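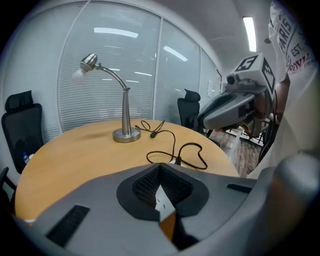
Old handwriting becomes readable slowly, and in the beginning it is normal to understand only one word in a line. I began with the letters of the Panasiuk family, 198 pages in total, the oldest from 1895, and the first page took me a whole evening. You do not need special equipment. A table with a free corner and a small desk lamp are sufficient, and the round wooden table with the silver lamp is a good enough pattern to follow. I prefer a lamp with a thin arm and a small shade, which takes little space beside the papers. Daylight from the side is also very good when you have it.

How to transcribe old family letters

Last changed on March 9, 2021

What to prepare

Wash your hands and dry them well. Put away drinks and pens. Near the letters use only a soft pencil. You will need clean paper, a magnifying glass, a ruler, and a computer or a notebook for the text. If the letters are folded, open them gently and do not press on the fold. A letter which does not want to open should wait until a person with experience can look at it.

Give every page a number before you start to read. I write the number on a paper strip and lay the strip with the page, never on the letter itself. A simple form is best: the number of the letter, a stroke, the number of the page. So 12/3 is the third page of the twelfth letter. Do not try to put the letters in order of date at this stage. Many have no year, and you will certainly change your opinion later.

Make photographs

Photograph each page, front and back, also when the back is empty. Lay the page flat on a plain cloth and hold the camera parallel to it. Then you can read from the screen and leave the original in its box. On the screen you can also enlarge a difficult word, and make the contrast stronger when the ink is pale. Keep one copy of the files in another place than your home. My copies are with my sister in Dondard.

First reading

Read the whole letter one time without writing anything. You will catch some names, a greeting, perhaps a word like "harvest" or "doctor". This is already useful, for you know what kind of letter it is. A letter about money has other words than a letter about a wedding.

Second reading

Now write. Go line by line and keep the same line breaks as in the letter. In this way you can find a place again very quickly. Copy the spelling exactly, with the mistakes. If the writer put "recieved", you also put "recieved".

Use a few fixed signs and do not change them in the middle of the work. Mine are these:

[?] after a word I am not sure of
[...] for a word I cannot read
[torn] where the paper is missing
[above] for a word the writer added over the line

Do not stay too long with one word. I allow myself two minutes, then I put the sign and go further. Very often the same word comes back some lines lower, written more clearly.

Make an alphabet of the writer

Take a sheet and write the alphabet down the left side. Each time you are certain of a letter, draw its shape beside it, with the number of the page where you found it. Capitals need their own sheet. With the Panasiuk letters I confused the capital L and the capital S for nearly seven weeks, and a man called "Leonard" had to be removed from the family tree.

Look especially at these things:

The long s, which looks like an f
The letters n, u, m and w, which can all be a row of the same strokes
A small line over a letter, which can mean that the letter is double
Numbers 1 and 7, and also 4 and 9

Place names are the hardest part. Write down what you see, not what you expect. One village in my letters appeared as Rornus, Romus and Rorrus, and only an old railway timetable showed me that the first was correct.

When you are stuck

Cover the lines above and below with two pieces of white paper, so that only one line stays visible. Turn the page upside down and look at the shape of the strokes. Read the sentence aloud and leave a silence where the word is missing; your ear sometimes fills the hole. If all this does not help, sleep one night and begin again from the end of the page.

It is also good to show a word to another person without telling them your own idea.

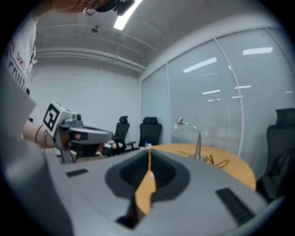
Ntombi Van der Merwe wrote to me that she follows these steps in a different order. She makes the alphabet sheet first, from the signature and the address only, because these are the parts where she already knows what must be written. She also asked if it is permitted to correct the punctuation. I answered that I keep two versions, one exact and one for the family to read, and in the second version I put commas and full stops as I like. The exact version I never touch, except when I have found a better reading.

Checking

Leave the finished text for at least a week. Then put the photograph and the transcription side by side and compare every line, with the ruler under the line you are reading. Start with the names and dates. When you change a word, write the date of the change in the margin.

Save the text in a plain format, with the same number as the photograph. The original goes back in its folder, with its strip.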